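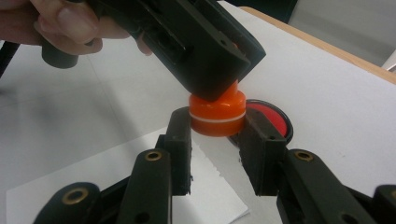
Figure 8.1 A black hand-held gripper pressing on an orange cap.

Chapter 8
Counting Votes Cast by Post

8.1 Scope of the chapter

Chapter 7 dealt with the polling station. The present chapter covers ballots completed elsewhere and returned by post, from the closing of the application list to the declaration of the result. Proxy voting is left to Chapter 9.

A postal vote consists of two items: the ballot paper and the signed statement. The statement identifies the voter and the ballot paper does not. Most of the rules described below exist to keep the two apart once the statement has been checked.

8.2 The district of Lakcombe

The worked figures are drawn from the October election in Lakcombe, a district with two wards, Flisari and Trurnier. Postal ballots were issued to 1221 electors. Of the envelopes returned, 94 were set aside at the first check. The reasons for setting them aside are treated in section 8.4, and the reader should note that an envelope set aside has not yet been rejected. It may be restored to the count if the missing item arrives separately before the close of poll.

Flisari received 235 late applications, all of them made after the printed register had gone to the presiding officers. Late applications have to be entered on a supplementary list, and the total for the ward is correct only when both lists are added together.

8.3 Terms used

Issue: the sending out of a ballot paper with its statement and envelopes.

Opening: the session at which covering envelopes are opened and statements checked. Several openings may be held before polling day.

Matching: the comparison of the number on the statement with the number on the ballot paper envelope. Where the numbers differ, both items are placed in the receptacle for unmatched documents.

Salameh table: a two-column record of envelopes received and envelopes opened, balanced at the end of each session.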